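Comparing two grippers on a pair of small arms

If you have two arms sitting side by side, it's awfully tempting to put a different gripper on each one and just start playing. I did that for a whole evening back in March and learned next to nothing, so let me walk you through the way I do it now — it's slower, but you end up with something you can use.

First, run both arms from the same Celton controller settings. Copy the speed and grip force over from one side to the other, and write them down before you touch anything else.

Next, put out your toy bricks. Mix the sizes and turn a few of them at odd angles, and leave the pen cup standing at the back so the arms have something to steer around.

Now do 9 picks with the left gripper, then 9 with the right, going for the same bricks in the same order. Mark each one as a clean grab, a slip or a miss. My friend Skarphéðinn Hedegaard likes to add a column for "ugly but it worked," and I've come around to it!

Last of all, swap the grippers over and do the whole thing again. If the slips stay with the arm, go check your cables and mounting bolts before you blame the fingers.
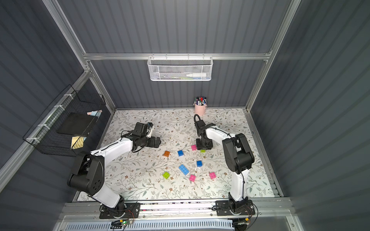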